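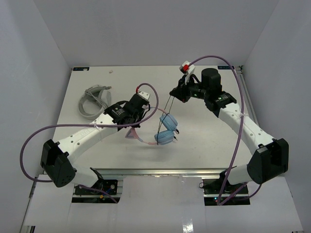 The two-arm cell at Tistero, with the headphones between the grippers.

Open Day at Tistero, Liltcombe: Questions We Got Afterward

Did the robots impress you?
Partly. I came in expecting a sales pitch, and some of it was one. The arms are lighter and plainer than the flyer made them sound, white links with black joints and purple cable zip-tied along them. I liked that they hadn't dressed it up.

What were they handling?
Headphones with light-blue ear cups and a pinkish strap. Soft straps and thin wires are hard for a machine, so it's a fair choice of object. It's also one object, on a clean white table, under even light. My kitchen drawer doesn't look like that.

Were the arms working on their own?
I asked Domingo Saavedra, who ran the demo, and he said "it depends on the run." I asked again and got a longer version of the same thing. If you go, ask before each run whether a person is driving.

How often does it succeed?
The handout says 100 practice runs went into the headphone task. It doesn't say how many went well – and that's the number I wanted. Delia Zúñiga at the front desk took my email and promised to send it. Nothing so far.

Is it worth the trip?
If you like seeing machinery up close, yes. If you want to know whether one of these will fold your laundry by August, save the gas.

How long is the visit, and what does it cost?
Each group gets 25 minutes, and you'll spend a chunk of that on the introduction. Entry is free. Parking at the Espinoza lot is not.

Can I bring kids?
Yes, though the waiting is long for small ones. Mine lasted 2 demos.

Can I touch anything?
No. Ask them to stop between runs if you want a longer look at the grippers. They did it for us without a fuss.

Will you go again?
If they publish the failures along with the good runs, sure.

Related
Plonder warehouse tour: what we saw and what we didn't
Reading a robot demo video with the sound off
Espinoza lot: parking rates and hours
Is an 800-dollar robot vacuum any better?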